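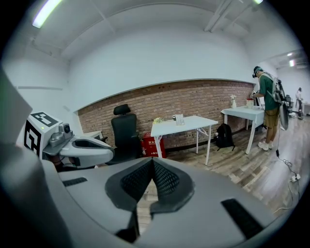 Slide 1. Grey casing, black mesh pad in the middle, small green light on the left.

Timetables for people who have to wait for them
Konddale evening talk, 15 April 2022
Speaker notes, R. Dobre. Normand has the clicker, nod at him for next slide

START
Hello, thanks, fire exits (ask which door, it changed). Say who I am. Wrote bus timetables at Perron, then left, now help parish councils read them. Worked on the Tullutville side mostly. Not here to sell anything or defend anyone. Questions at the end but shout if I use a word you don't know. Headway is the one I always forget to explain.

Ask the room: who came by bus tonight? Who tried to and gave up? Leave it a moment. Don't argue with whoever has the story about the hospital stop, we get to the hospital stop.

SLIDE 2, the 44
The route everyone here knows. Konddale square, down past the school, the long bit with no houses, the hospital, Tullutville station. 21 stops each way if you count the request stop by the garden centre.

Printed timetable on screen. Ask them to find the last bus home on a Saturday. Give them proper time. People go to the wrong column nearly every time, the Saturday column is tucked next to the school holiday column and the headings are tiny. I laid out that page. Own up to it.

Things to point at:
- the little letters (S, SH, NS). NS is "not schooldays". People read it as "no service" and go home.
- the dash. Means the bus doesn't call there. Looks like a smudge on the shelter copy.
- "then at these minutes past each hour until". Lovely and short if you know it, hopeless if you don't

Move on, don't get stuck here like last time.

SLIDE 3, what headway means
The gap between one bus and the next. That's all. A bus every half hour, headway thirty minutes. Passengers care about the gap. The planners I worked with mostly cared about how many buses and drivers it takes to make the gap.

Kitchen example: one pan, one ring, how often can you serve an egg. Time to cook plus time to wash the pan. The washing up is the layover, the bit at the end of the route where the driver has a few minutes and the bus catches up with itself. Cut the layover and it looks great on paper, more eggs. Then one egg sticks and the whole morning is late.

(Normand says drop the eggs. Keeping the eggs.)

SLIDE 4, where the minutes go
End to end, the old table allowed 44 four minutes less than it really took in the morning peak. Sorry, say that again slowly: ROUTE 44, four minutes short. Four minutes doesn't sound like much. But it's taken out of the layover each trip, and by mid morning the layover's gone, and by lunch the bus is leaving Konddale square when it should be at the school.

What drivers did about it. Skipped the toilet. Left early from quiet stops to build a cushion, so people who turned up on time saw the back of the bus. An early bus is worse than a late one, say this twice. Late bus, you wait and you grumble. Early bus, you've lost the whole headway and you don't even know it, you're stood there believing.

Pause for the hospital stop man if he's here.

SLIDE 5, hospital stop
OK. Why does the bus go round the back. Answer: the front turning circle was given over to drop-off bays, and the bus can't make the turn if one car is parked badly. So it goes round the back, which costs time, and people with appointments walk further, uphill. Everyone loses a bit. Don't blame the hospital, don't blame Perron, just show the map and let people look at it.

What would help: a shelter on the back road facing the right way. Current one has its open side to the wind. Also a bench with arms. People getting up from a low bench without arms, after a hip, no. I've watched it and it's miserable.

Also clinic times. Morning clinic starts on the hour and the bus gets in just after the hour. Moving either one would do it. I asked both. Clinic said ask the bus company, I was the bus company at that point.

SLIDE 6, January
We rode it. Raluca (me) plus Normand Melnyk, one working week in January, notebook each, him at the front, me at the back. Dark both ends of the day, windows steamed up, couldnt see the stops, had to ask other passengers where we were. Which was a finding in itself. No announcements on those buses.

What we wrote down:
When the doors opened, when they shut, what held things up. Mostly it was people asking the fare. Then people asking if the bus went to the hospital. Then pushchairs, but far less than drivers told us, pushchairs were quick. Cash was slow only when the driver had no change.

17 minutes in one day, just doors open while someone asked about the fare. One bus, one day, so don't make it into a law of nature. Still. A fare table on the shelter would give a fair chunk of that back and costs a sheet of paper.

Normand to tell the one about the cake tin if time. Keep him short.

SLIDE 7, the Mikden boards
The live displays. Two kinds of trouble and people mix them up.

First: board shows the timetable and not the bus. When it can't hear from the bus it falls back to the printed time, counts down to due, sits at due, then the bus drops off the list. You think it vanished. It may be round the corner. It may be in the depot. The board has no idea and it doesn't say so.

Second: board is right and in the wrong place. The Konddale one faces the bank. You have to leave the queue to read it.

What I'd ask for: a plain mark for "we're guessing". A star, different colour, anything. Told it's possible. Told that in a lot of meetings.

If someone asks about the phone app: same data, same guess, smaller letters.

SLIDE 8, how to ask for a change so somebody can say yes
This is the bit to take home, slow down here.

"The bus is always late" goes in a pile. I've seen the pile, I have been the person with the pile. What gets picked out of it:

Stop, direction, day, time it should have come, time it did. Do that for a fortnight. Two or three neighbours doing it beats one person doing it for a year.

Ask for one thing. Moving the 8.10 to 8.05 is one thing. A better service is everything at once and it scares people.

Ask before the table is drawn up. There's a consultation window and it's always badly advertised, ring and ask when it closes. Don't wait for the poster.

Say what you'd give up. Hard one. If the last bus went later on Friday, would you lose the mid afternoon one? Talk about it amongst yourselves first, because you'll be asked and if three people give three answers the meeting's over.

Copy in the school. Schools get answered.

SLIDE 9, the redrawn table
Our version, paper copies on the chairs, roughly 44 printed so share if you need to. Big type. Saturday on its own sheet. Letters gone, words in full. Times when the bus waits for the train marked with the word "train".

Point out what's wrong with it too. It takes two sheets and the shelter case holds one. We lost the garden centre stop from the first draft and heard about it quickly. And the hourly bit is now written out in full, so it's long, some people liked the short way, fair enough.

Ask them to find the last Saturday bus again. Should be faster. If it isn't, write down why, genuinely want to know.

QUESTIONS, likely ones
Why are the buses empty? Which ones, which time. The one after the school run is empty as everyone's just got off. Looks bad from the pavement.

Why not smaller buses? Driver costs the same. Small bus is full on the school trip and then you need a second one.

Will fares go up? Don't know. Don't guess, last time it got in the newsletter.

Sundays? Council pays for those seperately, contract's up for renewal, letter address is on the back of the handout.

Can the driver wait if they see me running? Most do. In the old table they hadn't the minutes to.

BEFORE WE GO
Return the pens. Clipboard by the door for anyone who'll log their stop, name and stop is enough, phone number if you like. Chairs back against the wall under the windows.

Last 44 towards Tullutville leaves the square soon after we finish, check time on the night and SAY IT OUT LOUD, stop early if we're over.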